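Shop notes, March

Quick one this month, we're behind on everything.

The Tedis wall shelf is back in stock. Both widths, oak and the black stain. It was gone for most of the winter and a lot of you wrote in asking, so thanks for waiting. Holds 30 pounds if you hit a stud, less on drywall anchors, please read the sheet in the box before you drill. Noura rewrote it and its a lot clearer than the old one.

Also new — the Eren coat rail. Five hooks, folds flat when nothing's on it. Good for a narrow hallway. $98 with the screws. We only got one color so far (sand), the green should be here in April if the shipment behaves.

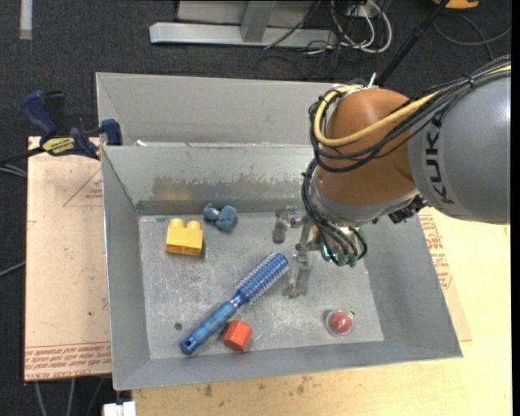 Mestgate store hours are changing too. Open till 7 in the evening now, closed for lunch like before. Parking is round the back, the front spots belong to the bakery and they do tow.

If you ordered a Gashi bench before the price went up, you pay the old price, $478. Lejla is going thru the list and will email everybody. No email by the end of the month, call the store and ask for her or Borislav.

Last thing. Returns on shelves — keep the cardboard corners! We can't take one back with out them, the edges get chewed up in the truck. Extra corners at the counter, free, just ask.

More next month, including the kids' desks.

Azra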